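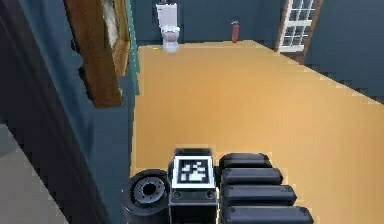
Minutes of the Cullodora Film and Television Club, Feb 1, 2018

Present: Manuela Villa (chair), Danylo Skoryk, Hüsnü Gökçe, Demyd Hutsuliak (minutes). Yaroslav Prokopenko sent his regrets and a very kind note, which Manuela read out.

1. Last minutes
Approved, with one correction: the November screening was of the subtitled print. Danylo wished this to be on record, and now it is.

2. Streaming subscription
We talked for a good long while about whether to stay with Trinik for the club's shared viewing nights or move over to Nesemeck. Hüsnü has gone through both catalogs and likes Nesemeck's older European dramas very much, but the subtitles on several of them are only in French, and a number of our members would be lost by the second scene. Trinik has the better subtitles and, sadly, has dropped 17 of the titles on our wish list. Manuela felt we shouldn't rush. Agreed to keep Trinik through the spring and have Hüsnü write to Nesemeck about English subtitles.

3. Public screening license
Demyd reported that the license for the Ďurica season comes to $400, with $100 due on signing. Danylo asked whether series episodes are covered as well as features. Demyd thought so but will check the wording before anything is signed.

4. Spring program
Everyone had a favorite to put forward, and we enjoyed that part enormously (perhaps too much, as the tea went cold). Settled on opening with a comedy. Yaroslav's suggestion of a full miniseries over two evenings is held over until he can speak for it himself.

5. Any other business
Manuela still has a blue scarf left behind at the holiday showing.

Next meeting at Hüsnü's, same time.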